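# 海岸为什么会后退

*写给小学高年级读者的地理说明*

海岸线是陆地和海面相交的那条线。地图上它画得很清楚,一笔到底,多年不变。在真实的地面上,它每天都在移动。涨潮时往陆地一侧走,落潮时往海里退。这种来回移动是正常的,不叫海岸后退。

海岸后退指的是另一件事:把许多年的平均位置连起来看,这条线一直朝陆地方向挪,没有再挪回去。原来长草的地方成了沙滩,原来的沙滩成了浅海。科学上把这个过程叫作**海岸侵蚀**。

本文说明海岸侵蚀是怎样发生的,怎样测量,以及住在海边的人有哪些应对办法。文中用到的地点主要是两个:一个叫克拉克利(Clakley)的海边小镇,和它北面的马奇韦(Mudgway)沙滩。

## 一、海浪是从哪里来的

海浪的能量大多来自风。风吹过海面,与水发生摩擦,把一部分能量交给水。风越大,吹的时间越长,吹过的海面越宽,浪就越高。风吹过的这段海面长度有一个专门的名称,叫**风区**。小池塘的风区很短,所以再大的风也吹不出几米高的浪。

浪在深海里前进时,水本身并没有跟着走多远。如果在水面放一块软木,它会上下起伏,同时前后晃动,大致画出一个圆圈。向前传播的是能量。

浪到了浅水区,情况就变了。下层的水受到海底阻挡,速度变慢,浪变陡,最后顶部向前翻倒,这叫**破碎**。浪破碎的时候,能量集中释放在很窄的一条地带上。海岸受到的冲击主要发生在这里。

## 二、海浪怎样搬走陆地

海浪对海岸有几种不同的作用,常常同时进行。

**1. 水压作用。** 浪打在岩壁上,水把裂缝里的空气压紧。水退走时,空气突然膨胀。这样反复很多次,裂缝会变宽,石块会松动。

**2. 磨蚀作用。** 浪里带着沙子和砾石。它们被水推着撞击岩石,作用与砂纸相似。没有沙石的清水,磨损岩石的速度要慢得多。

**3. 溶解作用。** 有些岩石(例如石灰岩)中的成分会慢慢溶进水里。

**4. 搬运作用。** 松散的沙粒不需要先被打碎,水流可以直接把它带走。沙滩和土崖的后退通常比硬岩快,这是重要的原因。

克拉克利镇建在土崖上。这里的土由沙和黏土混合而成,手指就能抠下来一块。浪掏空崖脚以后,上面的土失去支撑,整块滑落。落下来的土堆在崖脚,暂时挡住海浪。等土堆被浪搬走,崖脚重新露出来,同样的过程再来一遍。所以土崖的后退不均匀:可能几年没有变化,然后在一个晚上塌掉一大块。

## 三、沙子的收入和支出

研究海岸的人常把沙滩看成一个账户。有沙子进来,也有沙子出去。

沙子的收入有以下来源:

- 河流从上游带来的泥沙;
- 附近崖壁塌落的碎屑;
- 海流从旁边海岸运来的沙;
- 海底被浪推上来的沙和贝壳碎片。

沙子的支出有以下去向:

- 被海流带到别的海岸;
- 被风暴浪拖到较深的水里;
- 被风吹到内陆,形成沙丘;
- 被人挖走,用于建筑。

收入与支出相等,沙滩的宽度就基本不变。收入大于支出,沙滩变宽。支出大于收入,沙滩变窄,海岸后退。

这里要特别说明**沿岸输沙**。浪很少正对着海岸过来,多数时候是斜着来的。浪斜着冲上沙滩,把沙粒往斜上方推;水退下时受重力作用,大致沿着坡面直直地往下流。一上一下,沙粒就横着移动了一小段。每一个浪只移动一点点,一天里有成千上万个浪,加起来的距离就很可观。马奇韦沙滩的沙主要从北面来,再往南送到克拉克利。
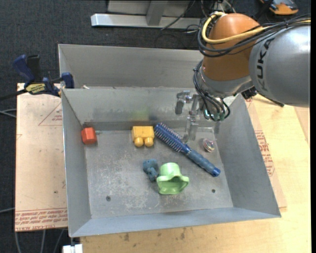 假如在马奇韦修一道伸进海里的长堤,北面来的沙会被它拦住。堤的北侧沙滩变宽,南侧得不到补充,沙滩变窄。克拉克利的土崖前面少了沙滩,海浪就能更经常地直接打到崖脚。由此可知,在一个地方动工,受影响的可能是另一个地方。

## 四、海平面上升起什么作用

海平面是海面的平均高度。要算出它,需要把潮汐和波浪造成的高低变化平均掉。

现在全球的平均海平面正在上升,主要原因有两个。第一,海水变暖以后体积膨胀。第二,陆地上的冰川和冰盖融化,水流进海里。漂浮在海上的冰融化,对海面高度的影响很小,因为它本来就已经排开了相应的海水。你可以用一杯水和几块冰做实验:在水面处画一条线,等冰全部化完再看,水面几乎还在线上。

海平面升高以后,同样大小的浪能打到更高、更靠里的位置。在平缓的海滩上,海面升高一点,水平方向就可能前进很远。坡度越缓,前进得越远。

地面本身也会升降。有的海岸在缓慢下沉,那里的人感受到的海面上升就更快。有的海岸在缓慢抬升,可以抵消一部分。因此,各地的情况必须分别测量。

## 五、风暴潮

单独的海平面上升很慢,一般人在一年里察觉不到。造成严重破坏的往往是**风暴潮**。

强风把海水推向岸边,水在岸边堆高。同时,风暴中心的气压较低,压在海面上的空气较轻,海面也会略微鼓起。两种作用加在一起,海面可以比平时高出许多。如果这时正好赶上涨潮,水位就更高。

克拉克利镇有一条规定:每年从十月起,崖顶的步道在大风天关闭。十月以后风暴增多,雨水也多。雨水渗进土里,土变重,土粒之间的摩擦变小,崖更容易滑落。所以土崖受到两个方向的作用,下面有浪,上面有雨。

## 六、怎样测量海岸后退

最简单的办法是打桩。在离崖边一定距离的地方打下一根木桩,每隔一段时间用卷尺量一次桩到崖边的距离。两次数字相减,就是这段时间的后退量。

克拉克利的测量员博通德·福多尔(Botond Fodor)使用的就是这个办法。他在崖顶设了7根桩,沿海岸排成一行。2020年5月30日,星期六,他量完后在记录本上写道:“三号桩变化最大,两次测量之间后退2米。其余各桩变化很小。”

只看三号桩,会以为整段海岸都在快速后退。只看其余的桩,又会以为几乎没有危险。所以测量点要有多个,并且要持续测量多年。

除了打桩,还有下面几种方法:

| 方法 | 做法 | 优点 | 不足 |
|---|---|---|---|
| 旧地图对比 | 把不同年代的地图叠在一起 | 可以追溯很久 | 旧地图可能画得不准 |
| 航空照片 | 从空中拍摄同一段海岸 | 覆盖范围大 | 云雾天不能拍 |
| 激光扫描 | 用激光测出地面各点的高度 | 精度高 | 设备贵,数据量大 |
| 潮位站 | 在固定地点连续记录水位 | 能看出长期变化 | 只代表一个地点 |

一个叫“德尔图姆”(Deltum)的资料库保存了这段海岸的旧地图和照片,总数有765件。学生可以借出复印件,自己用透明纸描出海岸线,再叠起来比较。

## 七、人可以怎么办

应对海岸侵蚀的办法分成几类,每一类都有代价。

**硬工程。** 包括海堤、抛石和丁坝。海堤是与海岸平行的墙,能直接挡住浪。但是浪打在直立的墙上会反弹,可能把墙前的沙掏走。墙脚悬空以后,墙会开裂或者倒塌。海堤需要定期检查和修补,修好一次并不能永久使用。

**软工程。** 包括给沙滩补沙,以及在沙丘上种草。草根能固定沙粒,草叶能降低贴近地面的风速,让沙落下来。补进去的沙仍然会被海浪带走,隔几年就要再补。

**留出空地。** 规定离海岸一定距离以内不再盖新房。这样做花钱较少,但对已经盖好的房子没有帮助。

**搬迁。** 把房屋、学校和道路移到更高、更靠内陆的地方。这是最彻底的办法,也是最难的。搬迁需要新的土地、水管、电线和道路。有些人家在海边住了很多代,墓地和捕鱼的地方都在那里。地图上的距离可能只有几公里,生活的改变却很大。

克拉克利的诺雷尔(Norer)街位于崖顶最外侧,那里有3户人家已经同意搬迁。新房址在镇子西边的坡地上。街道本身会保留到不能通行为止,然后拆除路面和地下管道,以免它们掉到海滩上。

## 八、自己做一个实验

需要的材料:一个长方形浅盘、细沙、水、一块硬纸板、一把直尺、几颗小石子。

1. 在盘子的一端堆一个沙坡,用手压实。
2. 从另一端慢慢倒水,水面到沙坡的一半高度即可。
3. 用直尺量出沙坡顶部边缘到盘边的距离,记下来。
4. 用硬纸板在水里轻轻前后推动,制造小浪,每次推动的力量尽量相同。
5. 推一分钟后停下,再量一次。
6. 把沙坡恢复原样,在坡脚放一排小石子,重复第4步和第5步。
7. 再恢复一次,这次多加一些水,重复测量。

比较三次结果时,每次只能改变一个条件。如果既加了石子又加了水,就无法判断变化是由哪一个引起的。

实验用过的沙不要倒进水池,会堵塞下水道。

## 词语表

**风区**:风连续吹过的海面长度。

**破碎**:浪进入浅水后变陡并翻倒。

**沿岸输沙**:沙粒沿着海岸方向移动。

**风暴潮**:强风和低气压使岸边海面异常升高。

**丁坝**:从岸边伸进海里的短堤,用来拦沙。

**海岸侵蚀**:陆地边缘的物质被带走,海岸线长期向陆地方向移动。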